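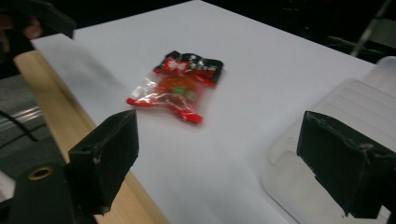

## Dasadano Student Robotics Club: questions we receive often

**Do I need to know programming?**
No. New members begin with the hand-held gripper. You learn how to close the fingers on a small packet with a shiny wrapper, and this already takes patience. Programming comes from February.

**Why do you use sweets and snacks?**
They are cheap and they are difficult. Clear plastic reflects the light and the wrapper bends when you press it. Please do not eat the practice packets.

**What is the task for the Stirnik Cup?**
The packet must go from the paper into the tray.
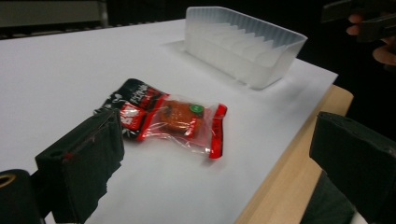 Each team has 16 attempts, and a dropped packet is counted as one attempt. Two members work at the table together, so agree before who moves first.

**My gripper fingers are worn. Can I change them?**
Yes, ask Hawi Araya for a new pair. Small scratches are not a problem.

**Where do you meet?**
In room 610 of the Negussie building, at 5 in the afternoon. If the door is closed, please knock loudly.

**Whom can I write to?**
Zbigniew Witkowska answers the messages of the club, usually in two days.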